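Rapport de l'arbitre principal

Au secrétariat de la Fédération de Ningate
Objet : incident de la sixième ronde, échiquier n° 1

Conformément à l'article relatif aux faits exceptionnels, le soussigné, arbitre principal de l'Open de Ningate, a l'honneur de porter à la connaissance du secrétariat les circonstances dans lesquelles la partie opposant Mme Michalski à M. Ignacio Acuña n'a pas reçu de résultat à l'issue de la séance du vendredi.

Le tournoi se disputait au système suisse, dans la grande salle de l'ancienne douane. À l'ouverture de la sixième ronde, les deux joueurs se partageaient la première place. Mme Michalski conduisait les Blancs. Les pendules ont été mises en marche à quinze heures, après la lecture des consignes d'usage, et le silence s'est établi sans qu'il fût nécessaire de le demander une seconde fois.

Il convient de rappeler que M. Acuña, âgé de soixante-treize ans, participait à l'Open pour la première fois depuis une longue interruption. Il avait acquitté son droit d'inscription en espèces et rempli le formulaire à l'encre violette. À la rubrique « club », il avait porté la mention « Tindow ». Or le cercle de Tindow a été dissous, et son nom ne figure plus dans nos registres. L'inscription a néanmoins été acceptée, aucune disposition n'interdisant à un joueur de se réclamer d'un cercle disparu.

Les premiers coups furent joués rapidement. Mme Michalski avança son pion dame, et M. Acuña répondit par une défense que l'on ne rencontre plus guère et que les anciens de la région appellent la Geritz, du nom de l'instituteur qui l'enseignait à ses élèves le jeudi après-midi. Le soussigné l'a lui-même apprise dans ces conditions. Il le mentionne par souci de transparence et s'en remet au secrétariat pour apprécier si cette circonstance était de nature à affecter son jugement.

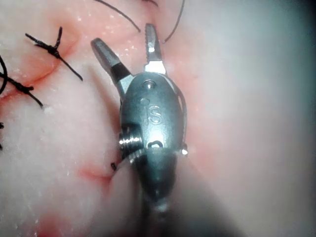
Au dix-neuvième coup, M. Acuña sacrifia sa tour. Plusieurs joueurs quittèrent leur table pour venir voir la position, et il fallut les prier de reculer derrière le cordon. Mme Michalski examina l'échiquier pendant trente-cinq minutes. Elle ne prit pas la tour. Elle retira son fou d'une case, inscrivit le coup sur sa feuille, puis la retourna, comme le font les élèves qui craignent qu'on ne copie sur eux.

M. Acuña, à ce moment, se leva et s'approcha de la fenêtre. Il y demeura longtemps. Sa pendule tournait. Le règlement n'oblige aucun joueur à rester assis, et le soussigné s'abstint de toute intervention. Il observa seulement que M. Acuña tenait à la main un pion noir, qu'il avait perdu au onzième coup et qui aurait dû se trouver sur le bord de la table avec les autres pièces prises.

À dix-sept heures vingt, M. Acuña revint s'asseoir et demanda à parler à l'arbitre. L'entretien se déroula à voix basse, en présence de Mme Michalski, qui avait consenti à l'arrêt des pendules. Il est reproduit ci-après aussi fidèlement que la mémoire du soussigné le permet.

– Monsieur l'arbitre, cette partie a déjà été jouée.

– Souhaitez-vous déposer une réclamation ?

– Je souhaite faire une déclaration. Elle a été jouée à Tindow, dans l'arrière-salle du cercle, coup pour coup. J'avais les Noirs. Madame ne peut pas le savoir.

– Je le sais, dit Mme Michalski.

Invitée à préciser ses propos, elle indiqua que son père avait tenu les Blancs dans la partie en question. Il en avait conservé la feuille dans un livre de comptes, et elle l'avait découverte en vidant la maison. La notation s'interrompait après le retrait du fou. Elle n'avait jamais compris pourquoi. Elle ajouta qu'elle n'avait pas cherché à reproduire cette partie, mais qu'au sixième coup elle l'avait reconnue, et qu'elle n'avait plus su jouer autre chose.
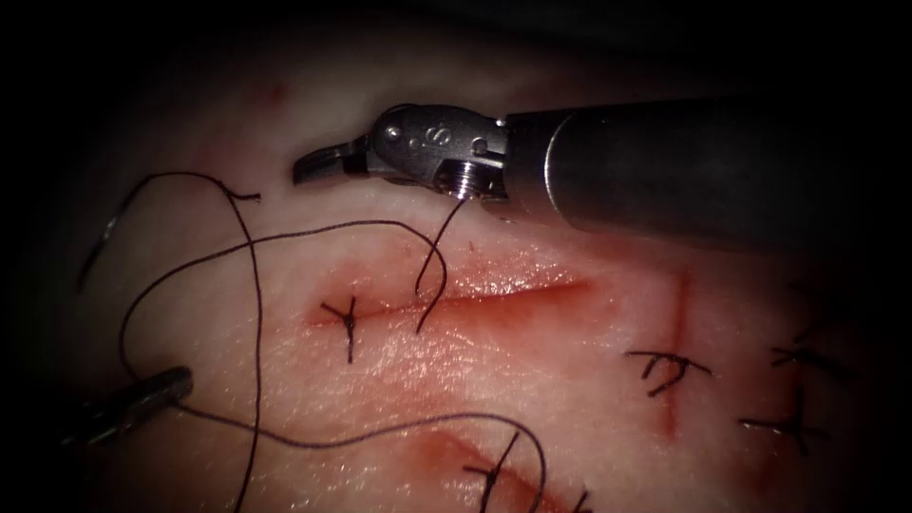
Le soussigné se trouvait devant une difficulté que les textes ne prévoient pas. Il n'y avait ni entente préalable, les deux joueurs ne s'étant jamais adressé la parole avant la ronde, ni recours à des notes, ni conseil d'un tiers. Une partie connue demeure une partie régulière. Des ouvertures entières se répètent chaque semaine dans tous les tournois du pays sans que l'on songe à s'en émouvoir. Il en informa les deux parties et proposa la remise en marche des pendules.

M. Acuña demanda qu'on lui accordât d'abord de dire pourquoi la feuille s'arrêtait là.

Il exposa que, le soir de cette rencontre, l'enjeu s'élevait à 700 couronnes, réunies par les membres du cercle et déposées dans une boîte à cigares. C'était une somme. Il s'était levé, comme il venait de le faire, pour réfléchir près de la fenêtre. En bas, dans la rue, il avait vu son frère qui l'attendait avec une valise. Le car partait à neuf heures. Il avait pris son manteau et il était descendu. Dans sa poche, il avait trouvé le lendemain un pion noir.

– Votre père a dû croire que j'étais allé fumer, dit-il.

– Il a laissé l'échiquier en place tout l'hiver, répondit Mme Michalski. On mangeait à l'autre bout de la table. Le cercle le lui avait prêté, à cause de la position. Il manquait un pion.

M. Acuña posa alors sur la table celui qu'il tenait. Le soussigné constata que la pièce n'appartenait pas au jeu fourni par l'organisation. Elle était un peu plus petite et sa base avait perdu sa feutrine. Le pion réglementaire se trouvait bien à sa place parmi les pièces prises. La remarque portée plus haut doit être corrigée en ce sens.

L'arbitre adjoint, consulté, fit valoir qu'il était interdit d'apporter dans la salle de jeu un objet susceptible de distraire l'adversaire. Mme Michalski déclara ne pas être distraite. L'observation fut consignée sans suite.

Les pendules furent remises en marche à dix-sept heures quarante et une. Il restait à M. Acuña six minutes pour atteindre le contrôle de temps, à son adversaire un peu davantage. La salle s'était vidée en partie, les autres rencontres touchant à leur fin. Les 200 chaises destinées au public étaient presque toutes libres, et l'on entendait le radiateur du fond, dont le bruit a déjà fait l'objet d'un signalement distinct.

M. Acuña ne joua pas. Il regardait la position. À un moment, il avança la main vers sa dame, puis la retira avant de l'avoir touchée. Le soussigné, placé à un mètre, est en mesure de l'attester. Aucune obligation de jouer la pièce n'était donc née de ce geste.

– Qu'est-ce que vous aviez l'intention de faire, à Tindow ? demanda Mme Michalski.

Il est défendu de s'adresser à l'adversaire pendant la partie. Le soussigné aurait dû donner un avertissement. Il ne l'a pas donné et en assume la responsabilité.

– J'y pense depuis lors, répondit M. Acuña. Il y a deux coups. L'un gagne, je crois. L'autre permet à votre père de rendre la tour et d'annuler. Ce soir-là, je n'avais pas encore vu le second.

– Et maintenant ?

– Maintenant, je n'arrive plus à voir le premier.

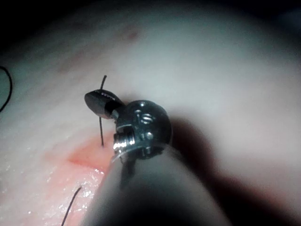 Le drapeau de M. Acuña tomba à dix-sept heures quarante-sept. En application stricte du règlement, la partie était perdue pour les Noirs, sous réserve que les Blancs disposent d'un matériel suffisant pour mater, ce qui était le cas. Le soussigné s'avança pour constater la chute. Mme Michalski posa la main sur la pendule et demanda que la position fût relevée avant toute décision. Il fut procédé à ce relevé, dont copie est jointe au présent rapport.

Elle refusa ensuite de signer la feuille portant sa victoire. M. Acuña refusa de signer toute feuille qui ne porterait pas sa défaite. Les deux joueurs furent informés qu'un désaccord de cette nature n'avait pas de précédent à Ningate et que le prix de la première place, fixé à 3 380 couronnes, ne pourrait être versé dans ces conditions. Ni l'un ni l'autre ne parut y attacher d'importance. Ils demandèrent en revanche s'il leur était possible d'emprunter l'échiquier.

Le matériel de l'organisation ne quitte pas la salle. Le soussigné a fait observer ce point. Il a cependant indiqué que l'ancienne douane restait ouverte jusqu'à vingt-deux heures et que le local d'analyse, au rez-de-chaussée, était chauffé. Les pièces y furent transportées sur leur plateau, par lui-même, sans qu'aucune ne fût déplacée.

À la demande de Mme Michalski, le pion de Tindow fut placé parmi les pièces noires capturées, en lieu et place de celui de l'organisation. Le pion ainsi retiré se trouve dans le tiroir du bureau de l'arbitre, et il manquera à l'inventaire tant que l'échange n'aura pas été annulé.

Le soussigné est repassé au local un peu avant la fermeture. M. Acuña avait ôté sa veste. Les deux joueurs avaient essayé un grand nombre de suites, à en juger par les feuilles couvertes de notation, puis ils avaient chaque fois rétabli la position du dix-neuvième coup. Mme Michalski soutenait que la prise de la tour était jouable. Son père, disait-elle, l'aurait trouvée s'il avait eu le temps. M. Acuña le contestait avec vivacité. L'avis du soussigné fut sollicité, en sa qualité d'ancien élève de M. Geritz. Il s'est assis et n'a pas noté l'heure à laquelle il s'est relevé.

Le résultat de l'échiquier n° 1 est laissé en blanc sur le tableau de la sixième ronde. Le soussigné prie le secrétariat de bien vouloir statuer et demande, dans l'attente, que le local d'analyse soit maintenu à disposition le soir. La clef est chez lui.

L'arbitre principal

Pièces jointes : relevé de la position, deux feuilles de partie non signées, reçu pour un pion.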